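Morsy picture hanging kit, 43 pieces
Reviewed 09/08/2018

I bought the Morsy kit from the hardware shop in Clevcombe after my third attempt at hanging a picture with whatever was in the kitchen drawer. It comes in a tin, which is the best thing about it. The lid shuts properly and the hooks are sorted by size, for as long as you can resist tipping them out.

The brass hooks are fine. The pins are hard and went into my old plaster without bending, where the Golar ones I had before folded up like wet straws. The wire is less good. It's stiff, it frays, and there is nowhere near enough of it for anything bigger than a tea tray.

Then there is the spirit level, a thing the size of a lozenge. According to it my hallway slopes, and so does my other level. They disagree about which way.

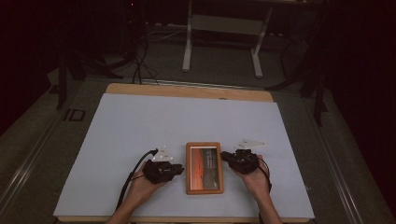

For small, light frames the sawtooth hangers are all you need, and you get 19 of them, so you can afford to lose a few down the floorboards. The tiny nails that fix them are a misery - use long-nosed pliers or lose a thumbnail.

I paid 36 pounds. Dritow do a plainer set for less, without the tin. I'd still buy this one, mostly for the tin.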